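How to clean and look after a marble-look folding table (and what to skip)

By Rokeya Kodikara
Wednesday, September 10, 2025

If you search for how to clean one of these tables you'll get told to buy a stone polish. The top is a marble pattern. Unless you paid a great deal more than I did, there is no stone in it, and stone polish will do very little except leave a greasy film that collects dust. I know this from buying a bottle of Fellard marble reviver in August and spending an evening getting it off again.

These steps are for the common square kind with a patterned top, a coloured edge strip and folding metal legs. If yours is real stone, you want a different page.

What you need

Two soft cloths, one damp and one dry
Warm water
A few drops of ordinary dish soap
An old toothbrush
A torch, or the light on your phone

You do not need the Barua three-step kit. I read the back of the packet in the shop and step one was soap.

Step 1. Clear the top

All the way, including the thing you always wipe around. Sticky rings live under the fruit bowl and the sugar tin, and the pattern hides them well.

Step 2. Find the marks before you wet anything

Hold the torch low, almost level with the surface, and look across it. On a veined pattern, a tea dribble and a printed streak look much the same from above. From the side, a dribble usually has a bit of an edge to it. Run a fingertip over anything you're unsure of. I scrubbed at a rust-coloured line for a good five minutes once before working out it had come from the factory.

Step 3. Wash with less water than you think

Put the soap in the warm water, wring the cloth until it stops dripping, and wipe in straight passes from the back to the front. Circles are supposed to be better, according to half the internet. I've tried both and can't see a difference, but with straight passes you at least know where you've been.

For dried-on food, lay the damp cloth over it for a few minutes and then wipe. Leave the scourer in the sink. Vinegar gets recommended for everything, and it may well be harmless on these tops, but soap has shifted whatever I've put on mine so I've had no cause to find out.

Step 4. Do the edge strip properly

Most of the grime is in the seam where the strip meets the top. Use the toothbrush, damp and not soaked, and work along one side at a time. Dry the seam straight away. If the strip has lifted at a corner, stop there and glue it before you go any further, as water under the edge is what ruins the cheap boards. Any contact adhesive should do. Tape it down overnight.

Step 5. Dry, then check for streaks

Use the second cloth. Air drying leaves a haze, mostly from too much soap. If you see haze, go over it once with plain water and dry again.
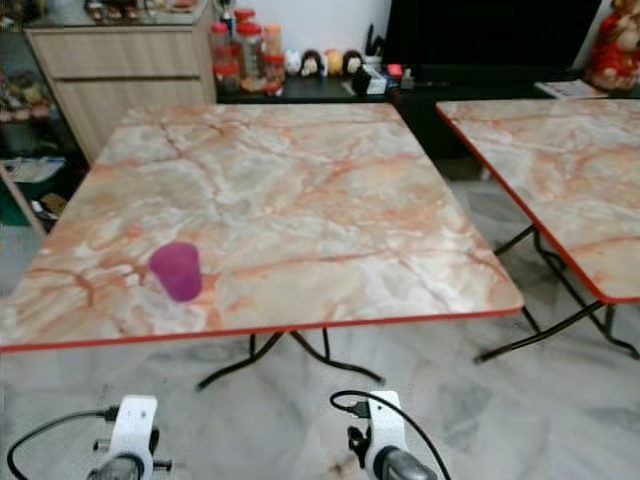 A glossy top will tell you whether you've finished if you put something bright on it. Forget the shine test they print on the Sevau spray bottle, where you're meant to look for your own face. Stand a coloured cup near one corner, the way the small magenta one is standing on the pink-and-white top here, and look for the tint around its base. Where soap film is left behind, that patch of colour tends to go dull and smeary. Move the cup along and check again if you're fussy. The thin red strip on the front rim is the bit from Step 4, and it's easy to miss when you're looking down at the veins.

Step 6. Legs and feet

Wipe the tubes with the damp cloth and dry them, paying attention to where they cross, as crumbs get into the joint. Check the feet too. Grit stuck under a foot will scratch a tiled floor, and a table that rocks often just has something caught under one leg. I'd leave oil alone unless the hinge squeaks, and then one drop, wiped off.

How often

Wipe daily if you eat at it. The full job every month or so. The label on mine says weekly treatment with Clurura conditioner, sold separately, and I have yet to find out what it conditions.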